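Wrapped sweets for a do: one bowl or leave them loose on the table?

Forum: Parties, Halls and Catering > Table bits and nibbles

marrowfat
Posted 15th October

Settle something for us. We've got a supper in Helstead village hall in January, and my sister-in-law wants a stainless steel bowl of wrapped sweets on each table. She has read somewhere that this gets people talking. I say it gets one person on each table eating all the sweets. I'd rather scatter them down the middle of the tables and save the money on bowls. She's found a set online from a shop called Drusto and wants an answer tonight. Has anyone done both and can say which went better?

tin_lizzie_73
Done both. Nobody cared. Buy the bowls if you want some bowls.

Pellow
Scattered sweets look nice for as long as it takes the first person to put a coat down. Then they're on the floor and somebody's gran is treading on a toffee. I'd want a bowl.

marrowfat
How many grans have you seen tread on a toffee?

Pellow
One. It was enough.

oddsocks_again
I don't believe in the "gets people talking" thing at all. People talk or they don't. I was at a wedding where every table had a bowl of sweets, a jar of questions on slips of paper and a disposable camera, and my table talked about the parking.

Steel is a funny choice too. It shows every fingerprint and it clangs. Anything hard dropped in from a height sounds like a dropped spoon. Glass is worse for breaking, I'll give you that. What's wrong with a basket?

Delia Gallardo
I do tables for a living, more or less, so I'll disagree with most of you. Steel is fine. It washes, it stacks, and it bounces if it goes over. Fingerprints come off with a dry tea towel. A basket gets sticky once and you never get it clean again.

Where I'm with marrowfat is on the amount. I was given 3,543 wrapped sweets for a do in Cáceres (a supplier's mistake, we'd asked for far fewer) and we brought most of them home. People take one on the way past and that's it. I now put out 20 to a table and have never had to top up.

oddsocks_again
20 for a table of how many?

Delia Gallardo
Eight or ten.

oddsocks_again
So two each. That isn't a bowl of sweets, it's a ration.

Delia Gallardo
Use a smaller bowl.

tin_lizzie_73
I'd like to know who counted 3,543 sweets.

Delia Gallardo
It was on the delivery note!

hob_and_kettle
Has anyone thought about the colour of the table? Pale cloth and a shiny bowl, fine. We had bare dark grey tops at ours and everybody told me steel would look like a canteen. I wasn't convinced either way, so I tried it with the bowl and with sweets straight on the table.

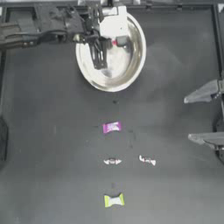

Steel bowl on the dark grey top, with four wrapped sweets below it.

I went with the bowl in the end. The rim shows up well against the dark and the inside is bright, so your eye goes to it. A line of sweets on a bare top looks to me like someone has emptied a pocket.

Pellow
Looks all right, that. I still say you'd want a lot more in it. One or two things at the bottom of a shiny bowl and people think they're the leftovers and won't touch them.

oddsocks_again
I quite like the ones on the table, sorry. And you'd have to wipe that top whatever you did, dark surfaces show every smudge. Same as steel. You've picked the two worst things for marks and put one on top of the other.

hob_and_kettle
I have a cloth. I'm not frightened of it.

marrowfat
Right, I've shown her this and she says it proves her point. I say it proves mine, as the line down the middle is the bit I noticed. Does anybody know whether the Drusto bowls are any good? The reviews all sound as if they were written by the same person.

tin_lizzie_73
Never heard of them. If you need 30 bowls, ask at the hall first. Ours had a cupboard full and they let us have them for nothing.

Delia Gallardo
Seconded. And check what's in the cupboard yourself, don't take anyone's word for it over the phone. I was promised "plenty of bowls" once and they were colanders.

marrowfat
Ringing them in the morning. Going round with a torch after that.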